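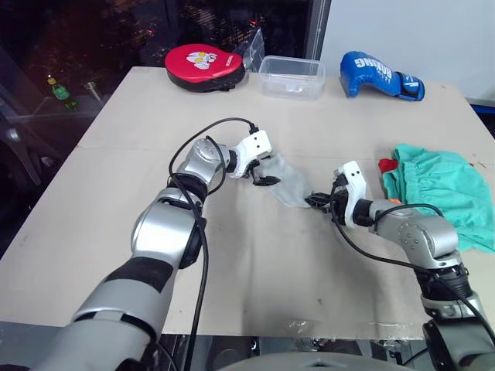

Why does a robot that can place a bolt to a fraction of a millimetre still struggle with a piece of cloth?

Because the software has no fixed shape to reason about. A bolt has a position and an orientation, six numbers in all, and a planner can work with those. Cloth has no such description, and whatever description is chosen goes out of date as soon as a finger touches it.

The answer comes from the lead developer of Slanina, the two-arm control and planning package maintained at Deler. We spoke after the February release, mostly on the parts of the stack that users complain about: grasp selection, arm coordination and the logging tools.

Slanina treats a garment as a partial surface. The perception module, Urmont, takes the head camera image and returns a mask for each piece of fabric, plus a ranked list of candidate grasp points. It makes no attempt to recover the full geometry.

"We tried fitting a mesh," the developer says. "It looked very good in the viewer and it was wrong underneath, where the folds are. The planner trusted it completely. We removed it and the code got shorter by 3067 lines."

Grasp points are now scored on three things: local curvature, distance from the mask boundary, and reachability for each arm. Corners score well when they are visible. When one gripper is already holding a corner, the scorer is run again with the held point as a constraint, and the second arm is offered candidates along the lower edge of what hangs or lies beneath it.

The second arm is where most of the planning time goes. Earlier versions planned both arms together, in a single joint space. The current one plans the holding arm first, freezes it, and plans the other around it.

"It is less elegant. The combined planner could find motions that the new one can't. It could also spend eight seconds finding nothing at all. The sequential version gives up after 450 milliseconds and asks for another grasp point, and in practice that's a better use of the time."

Freezing one arm has a cost. If the free gripper pulls the fabric taut, the held side sees a load that the plan did not predict. Slanina deals with this in the controller. Both arms run in impedance mode once either gripper is closed on fabric, with stiffness lowered along the line between the two fingertips and left high in the other directions. The default values are stored in a plain text file, and the developer would like more people to read it.

"Half of the reports we get are stiffness. Someone copies a file from a rigid assembly task, the arms fight each other, and the report says the planner is broken. The planner has finished by then. It isn't even running."

Clutter was the next subject. A work table seldom holds only the item being handled, and Urmont was originally tuned on clear surfaces. Transparent objects remain the weakest case. A clear box or a plastic bag returns depth readings from whatever lies behind it, so the collision map has holes where there should be walls. The February release pads any region with inconsistent depth and marks it as occupied. This makes the planner conservative near such objects, and some reachable grasps are refused.

"I would sooner refuse a grasp. There is a parameter if you disagree."

Reflections in windows caused a related fault, with dark glass occasionally classed as free space a long way off. The workspace is now clipped to the table plane and a fixed margin before anything else is computed. It was a two-line change and should have been made at the start, the developer concedes.

On tooling, the main addition is Grurkby, a replay utility. It reads a log and steps camera frames, masks, candidate scores and joint commands against one clock. The regression suite holds 68 recorded runs, all of them failures at the time of recording. A change to the scorer is merged only when the replayed decisions have been compared with the stored ones and each difference has been signed off by a person.

Does replay say anything about whether the new decision would have worked?

"No. It tells you that the software chose differently, and when. The cloth in the log doesn't respond to the new choice. For that you have to go back to the arms."

Simulation is used for collision checking and for timing, and for little else. The developer regards the available fabric models as adequate for free hanging cloth and poor for cloth in contact with itself. Work on regrasping, where the first gripper releases while the second holds, is under way in a separate branch. It has no release date. The open problem there is detecting that the second grasp is secure before the first lets go, using finger position and joint torque alone.

Interview published April 8, 2019.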